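January
By Feven Shiferaw, with Keegan McIntyre and Saron Chala
Print this page | E-mail this page

Project report: can a learned policy put a cube in a box, and would we notice if it couldn't?

The spring showcase entry form asks for a "success story." We are not sure we have one. Our group trained a small robot arm to pick up a cube and put it in a box, and the number that came out of our evaluation is decent. Most of this report is about why we don't fully trust the number.

The task was set by our instructor, Mebrat Mamo. Every group gets the same arm, the same kind of cube and the same open box, and has to train a policy from its own demonstrations. Last year's group, who called their project Dreko, reported that their policy "works reliably on the table." We asked Yatziri Salinas, who was in that group, what reliably meant. She looked it up for us and it meant three tries in a row on one afternoon. We decided to do better than that, which was not a high bar.

Our project is called Skuva. The name means nothing.

Setup

The arm is white 3D-printed parts with servo motors, and it ends in a two-fingered gripper. The work area is paper laid on the table, two sheets set edge to edge. We wanted the paper for contrast, and Keegan also argued that the seam would help us put the box back in the same place between runs. It helps a little. Paper slides, and nothing in our method forces anyone to check it before a run.

We define a success as the cube being inside the walls of the box when the arm has returned to rest. Touching the rim does not count. A cube that lands on the paper does not count either, even if it rolls up against the box in a way that makes you feel sorry for it. 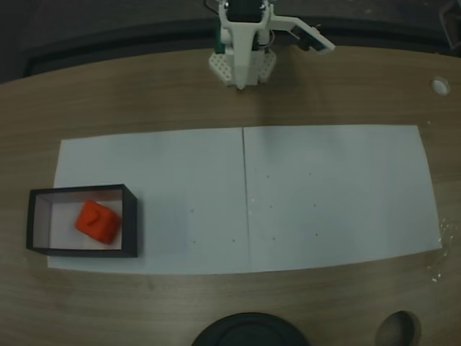
Demonstrations

We recorded 60 demonstrations over several sessions. Saron did most of the driving and is much smoother at it than the other two of us. This is probably good for training and bad for our claim that the method does not depend on the operator. If Saron's habits are in the data, then Saron's habits are in the policy, and we have no second driver's data set of the same size to compare with.

We threw out any demonstration where the cube was dropped. Looking back we should have kept a few where the driver dropped it and then recovered. The policy has never seen a recovery, and when it misses a grasp it carries on to the box with nothing in its fingers and opens them with total confidence.

Training

We used the starter code the class gives everyone and changed very little. The training run we kept stopped at step 1,789, when the lab computer shut down for updates on a Wednesday. We had planned to go longer. The checkpoint from that moment did well in a quick test so we kept it, and we know how that sounds. A proper report would compare several checkpoints. We compared one checkpoint with our own impatience.

Evaluation

We ran 60 trials, the same number as the demonstrations, mostly so the table would look tidy. The person starting each trial placed the cube by hand. The policy succeeded in 44 of them.

That is 73 percent, and here is what we think is wrong with it.

First, "placed by hand" is not random. After a few failures you start putting the cube where the arm likes it. Keegan denies doing this. We all did it.

Second, the box hardly moved. We can't tell a policy that finds the box from one that has memorized where boxes are. Mebrat asked us this in the first week and we said we would get to it.

Third, the lights. The room changes a lot depending on the door and the time of day, and we did not write down the conditions for each trial. We believe the misses bunched together in the late afternoon, but that is a memory and we have no record to back it up.

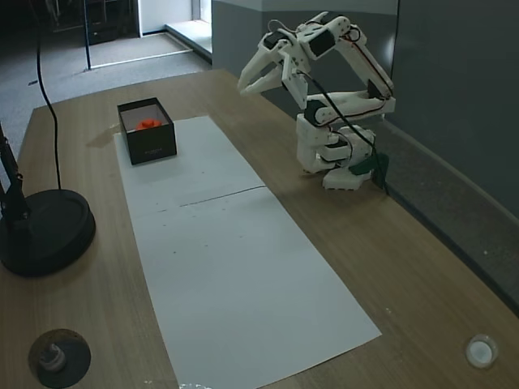 The arm over the work area, gripper open, with the orange object in the box.

What we would do again, and what we wouldn't

The strict rule for success was worth having. It cost us several trials we would have liked to count. Writing the result down before talking about it also stopped a lot of arguments.

We would not let the same person place the cube and judge the outcome. We would pull start positions out of a hat, move the box for at least half of the trials, and use two drivers with equal shares of the demonstrations. We would also turn off automatic updates.

Feven still thinks the policy would fail if the box were moved a hand's width. Saron thinks it would manage. The showcase form has a space for "future work," and we have written "move the box" in it.

Contact: Skuva project group, care of Mebrat Mamo | Copyright the authors | Back to top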